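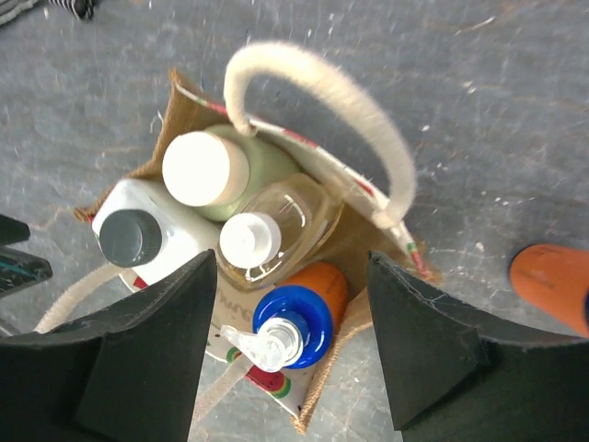
Trurusholm packing cell: progress report to the Helberg fund

February 12, 2019

Where we are

The short version is that the money is working hard and we're having a great time with it! Both arms are mounted, the enclosure is up, and since our November report we have moved from single objects on a bare floor to mixed household goods: bottles, pump dispensers, cloths, knitwear, and the bags and boxes they have to go into. The grant asked us to find out what a small packing site would need to buy before it could put a two-arm cell on its floor, and we can now answer a good part of that from our own receipts.

What we bought

The arms, their grippers and the mounting plate came in under the estimate. Cabling went over. We had budgeted for plain runs along the floor, and then found that the arms need generous loops to reach across each other, so we ordered longer cables and a box of clips (200 of them, a size we won't have to reorder for a long while). Slotted duct along the front rail was a late addition and we would put it on the first order next time.

The aluminum frame and panels were assembled in-house. Nekach, our software for planning and logging the trials, cost nothing beyond staff time.

How the trials are going

We have logged 486 packing attempts so far. Boxes are the easier target, as the walls stay put and the opening is where you left it. Soft bags are much more interesting. Rope handles fall across the opening, the rim folds, and a bag that is already nearly full gives the fingers very little room to work in. Pump bottles are the other big topic here, with a nozzle sticking out one side and a collar that is wider than the neck. We have strong opinions about pump bottles now.

The Từ trial set, our standard mix of containers and textiles, has been a real help in comparing one week with the next.

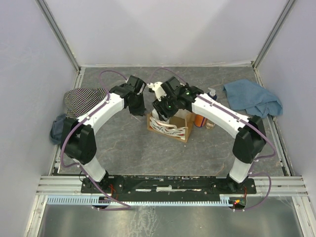 What we would like to buy next

We are asking to move the unspent arm money to the following:

Spare gripper fingers, 4 pairs, in a narrower shape for tight bags
A second wrist camera mount, kept on the shelf as a spare
Replacement bags and boxes, which wear out with handling
Up to 4 days of outside electrical work to tidy the wiring at the two bases

None of this changes the total. The fingers matter most to us and have the longest delivery time, so an early yes on that line alone would be very welcome. Quotes for all of it are in the budget sheet, on the second tab.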